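October 9, 2022
By Senad Dervishi

3.2 Framed pictures

The Hinddale set holds 26 household objects, and the framed picture is the one we return to most in this section. It is a small landscape print in muted blue and purple, with a white mat and a light brown wooden border. Standing on its lower edge, it has little depth to rest on, so a small push at the top matters more than one near the base. Figure 3 shows it upright on the white board, held at both sides.
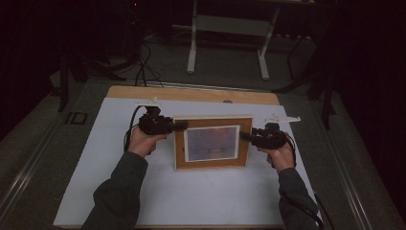

3.3 Boards and blocks

Flat wooden parts raise a related problem. A long board set on its narrow edge can lean to either face, and a hold near one end leaves most of the length free. We treated grain and edge color as surface details and left them out of the stability score.
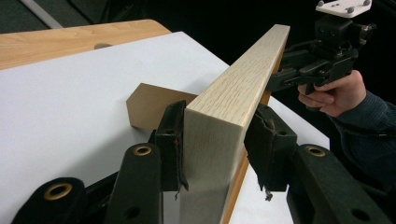

Does a longer board stand better on its edge than a short one?
Length adds little against sideways tipping, which depends mainly on how thick the edge is and how high the board rises above it.

The same reasoning applies to frames. Leaning to the left or right within its own plane, a frame has its full width as a base.

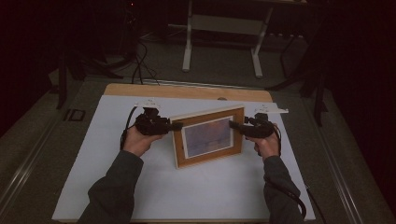 Tipping forward or back is the harder case, and the scores in the next section keep the 2 directions apart.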